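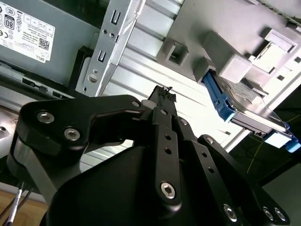 Could you please stop testing grippers on shiny new cubes and try one on something with a stuck clip and a cable in the way, a reader of our newsletter asked last June, and we have been hearing it in our heads ever since.

Gomar Opens Its Vernilberg Bench Results: Three Grippers, One Arm and a Great Many Desktop Computers

21st February
By the Gomar Press Office

VERNILBERG — Gomar is very happy to share the results of its first long bench comparison of robot grippers for taking apart and servicing desktop computers, carried out over the winter at our workshop in Vernilberg. We put three grippers on the same arm, gave them the same jobs inside the same kinds of open computer cases, and wrote down what happened, including the parts that made us wince a little. The full notes are free to anyone who writes in for them, and we do hope you will, whether you run a repair shop, teach a class or simply like this sort of thing as much as we do.

Our reader had a point. Most gripper comparisons we had seen used blocks, balls and cups on a clear table, and those are fine for learning whether a gripper closes where it should. The inside of a desktop is a different sort of place. A power supply sits up in one corner, a bracket leans out next to it, the drive cage hangs over everything, and the drive itself may be riding in a blue plastic carrier with a clip that has to be squeezed just so. There are edges everywhere and very little room for knuckles, human or otherwise.

What we compared

All three grippers were mounted in turn on the Mover arm, which our workshop has used for other projects and whose habits we know well. We kept the arm, the controller and the wrist camera the same from start to finish, and we used the same speed settings throughout, even when one of the grippers could plainly have gone faster. It felt a bit unkind at times, but a comparison with everything changing at once would have been no use to anybody.

The first gripper was a wide parallel type with flat jaws. The second was a soft-fingered type that we had high hopes for. The third was the Khattak linkage gripper, a black, open-built design with narrow fingertips, where the links and their hex-socket screws are out in plain sight and easy to reach with a key.

Each gripper made some 600 attempts in all, spread across four kinds of work: pinching the clips on a drive carrier, drawing the carrier out along its rail, moving a loose cable out of the way, and setting the drive back where it came from. We changed the position of the case on the table every 50 attempts so that no gripper could get by on a lucky spot, and the order of the jobs was shuffled each time too.

What we found

The wide parallel gripper was the strongest of the bunch and by far the steadiest once it had hold of a drive. Its trouble was getting there. The jaws needed more space than the drive cage wanted to give, and the arm often had to back out and come in again from another side. On an open tray, with the drive already out, we would choose it again without a second thought.

The soft-fingered gripper was lovely with cables. It would nudge a thin one to the side and leave it there, and it was forgiving when the camera's idea of where the cable lay was slightly off. It did less well with clips, where the fingers tended to bend around the thing they were supposed to press. We tried a firmer set partway through — that helped a little with the clips and cost us some of the gentleness we liked, so we went back to the first set and finished the run with those.

The Khattak gripper came out ahead for the carrier work, and it was the one most of the bench team reached for when nothing in particular was being measured. Its narrow tips could get in beside the cage and press a clip without leaning on the metal next to it. It was slower to settle on a full-size drive than the wide jaws were, and we saw more small slips on smooth metal tops. A few of our trial runs ended with a drive tilted in its rail and a person reaching in to straighten it, and every one of those is counted as a miss in the notes.

Wear was the thing we had thought about least beforehand, and it ended up taking a good part of our attention. Anything wrapped or stuck onto a fingertip to give it more hold has a hard life in a computer case, where it is forever brushing against stamped edges and slots. We now look at the tips after every 30 attempts, and we write down their condition next to the score, so that a tired tip isn't mistaken for a poor gripper. We would gently encourage other workshops to do the same.

A word about the camera

All of the runs used a small camera at the wrist, and we went back and forth for quite a while over where to put it. Mounted high, it gave a nice broad view of the case, but the gripper hid the very clip it was about to press. Mounted low and close, it showed the fingertip and whatever the fingertip was near, and gave up a good deal of the surroundings. We settled on low and close. The linkage takes up plenty of the view that way, and our operators needed some time to get used to it, but their aim on the clips got better and they stopped asking for the high mount back.

The wide parallel gripper suffered most from this choice, as its jaws blocked the view more than the others did. We have said so in the notes, and we plan to repeat its share of the runs with the camera moved over to the side. If the results change, we will publish the new ones alongside the old.

What comes next

The second round will keep the Mover arm and the Khattak gripper and bring in different fingertips, with the cases turned to more awkward angles. We would also like to compare controllers, a subject that starts long and cheerful arguments in our lunch room and deserves proper numbers. Screws are still done by hand at our bench, with an ordinary screwdriver, and will stay that way for this next round. There is plenty left to learn about clips and rails before we go adding a driver to the wrist.

We would be delighted to hear from people who do this work every day. If there is a catch, latch or bracket that drives you up the wall, please tell us about it, and if you have an old case with that very part in it and no more use for it, we will gladly give it a home on the bench. The reader who set us off on all this has already been sent a copy of the notes, along with our thanks — and has written back to ask why we left out laptops.

About Gomar

Gomar tests robot arms, grippers and wrist cameras for repair and recycling work. Our workshop is in Vernilberg, where we also run open bench days for local schools and small repair businesses. To ask for the full bench notes, or to visit the workshop, please write to the Gomar Press Office.

50 shares | 3 comments

Related releases
Open bench days return to Vernilberg in June
Mover arm: what we changed in our workshop setup
Choosing a fingertip: early notes from the Khattak runs
High mount or low mount? Your letters on wrist cameras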